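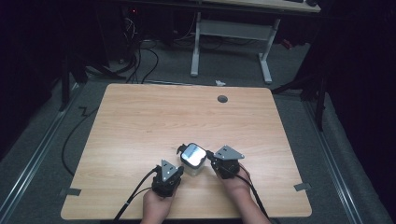

Dallstead opens jar and desk range for September

GRORKUTWOOD - Small clear jars and a pale wood table to go with them. That's the new line from Dallstead, in stores this September. 998 sets in the first run, 13 stores.
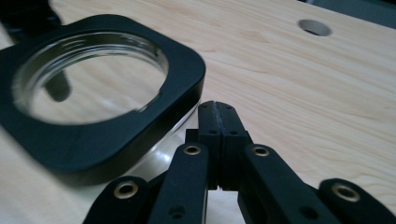
Clear container with black square top, round opening.

"People wanted a small jar for pins, tea, whatever," said Dorin Bogdan of Dallstead. "And a table thats easy on the eye." Table has a round hole near the far edge for cords. Trade orders thru Tudwood.

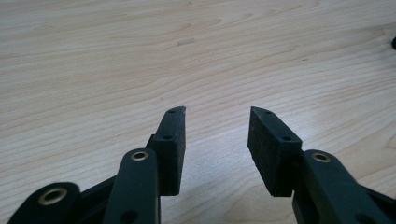

Tabletop, light wood with wavy grain.

Samples on request, press desk open til 4 p.m.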